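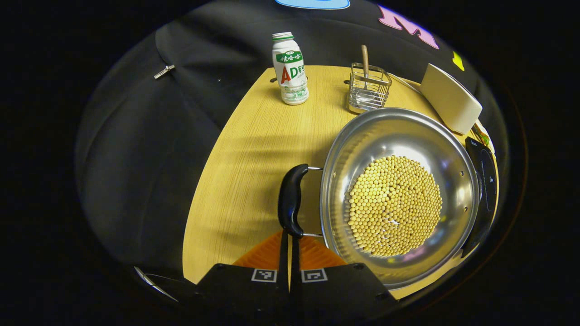 Replay should be the first tool a manipulation team builds, and in most teams it is the last. I have worked on the software side of three such teams now, and I have made the same mistake in two of them, so this is partly a complaint about myself.

By replay I mean something simple. You take a recorded episode, you load it, and you can step through it with every signal lined up on one clock: the wrist camera, the gripper width, the pose, and whatever the policy would have done at that moment if it had been in charge. You can stop on any step. You can send a link to that step to somebody else and they see the same thing you do.

What most teams have instead is a folder of videos and a plotting script. The script was written by one person, who knows which column is the gripper and which column is the gripper command. Everybody else guesses.

Take lifting a pot by its handle. It sounds like a perception problem, and people treat it as one. The pot is shiny, the inside throws back highlights, the handle is black and so are the fingers. When the policy fails, the first thing anyone says is that it couldn't see the handle. Then two weeks go into better image augmentation.

Last December we had a bad run of failures on exactly this kind of task. The grasp would close, the arm would start up, and the pot would swing and tip. Joscha Ehlers had a rough replay viewer he had written for himself, and he put one of the failed runs next to a good human demonstration. The grasp point was fine in both. The difference was in the width signal. In our data the finger width came from the markers on the finger pads, and when one marker was poorly seen for a few frames, our loader filled the gap by holding the last value. So the training data said the fingers were still open while the hand was already lifting. The policy learned to lift early with a soft grip. A pot with a load of beans in the bottom punishes that right away.

The fix was 4 lines in the loader. Finding it had taken us most of a month, and we only found it because Joscha was annoyed enough to build a viewer in his own time.

We then went back over the full set. Out of 534 episodes, 374 were clean. The rest had at least one gap in the width signal during or just after the close. We had trained on all of them, several times, and compared the results of different network sizes as if the numbers meant something.

I can hear the objection, and Jolien Baert made it to me better than I could have made it myself. Her view is that large models wash this out. Collect enough data, from enough tables and enough people, and a few held values are noise. She has a point about random noise. But these gaps weren't random. A marker goes missing when the fingers are close to something, which is when the grasp happens. The errors sit on the part of the task you care about most, and more data collected the same way gives you more of them.

The second objection is cost. A proper viewer takes an engineer a few weeks, and then somebody has to keep it working when the log format changes. Chanida Pongsiri keeps ours alive now, under the name Kaewsai, and she will tell you that it takes up more of her time than she'd like. I accept that. I would still rather pay for it than for another round of training runs on a bad column. The training runs get approved without a word, by the way, and the viewer needed a meeting.

There are a few things I would insist on if I were starting again.

Store raw signals and compute the cleaned ones at load time. We had overwritten ours, and for the oldest episodes the markers had to be detected again from video.

Mark missing data as missing. A held value looks like a measurement and will be treated as one by every person and every program downstream. If the planner or the trainer needs a number there, let it make one up itself, where you can see it doing so.

Show time honestly - if the camera and the pose are 2 frames apart, the viewer should show them 2 frames apart, and not snap them together so the plot looks tidy.

And make it open in a browser. Yupin Kamolrat runs our collection sessions and has no wish to install a Python environment. Once she could open an episode herself, she began sending some back within minutes of recording them, often for problems that none of the engineers had a check for.

I don't think any of this is hard. It is dull, it makes no demo, and it never ends up in a results table. We are now moving the planner logs into the same viewer, and the clocks don't agree there either.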